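**Wolness records room to reopen after cabinet clearance**

2/7/22 — The records room at the Wolness centre will reopen to staff and members next week, following a full review of the papers held in its wooden cabinets. The work was begun in January and covered 997 files, some of which had not been consulted for 16 years.

Of these, 785 have been kept and will remain on site. The others have been passed to the archive at Geltum or approved for secure disposal, in line with the retention rules adopted by the centre last year.

Na-rae Ma, head of administration, said the review had been overdue. "Staff were spending too long looking for papers that ought to have been within easy reach," she said. "Each binder now has a set place, and the register will tell you which cabinet to open."

Under the new arrangement, current correspondence and accounts are to be kept at a convenient height, with older minutes stored lower down. Binders must be returned to the shelf from which they were taken, and cabinet doors should be closed after use. The lower shelves will be checked twice a year for damp.

Ronaldo Ignacio, who prepared the register, has asked departments to report any missing file by the end of the month. A printed copy will be held at the front desk — a second will be kept at the Rotich office.

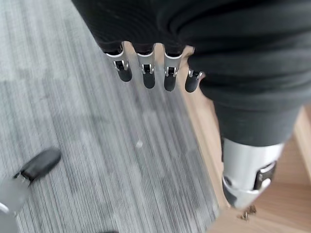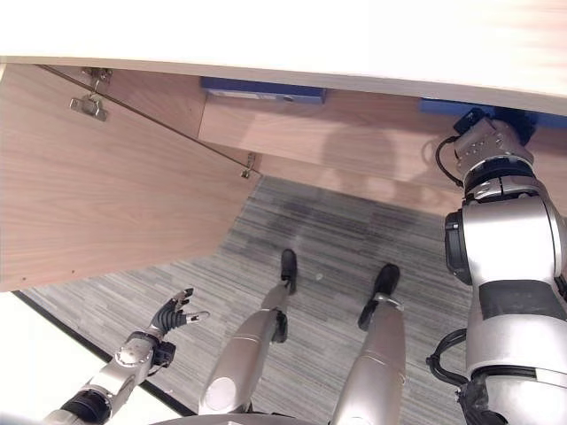
**May members borrow a file from the records room?**

Files may be read in the room during opening hours but may not be taken away. Copies of up to 25 pages can be requested at the front desk and are normally ready the next working day. Requests for longer documents should be made in writing to A-yeong Ko.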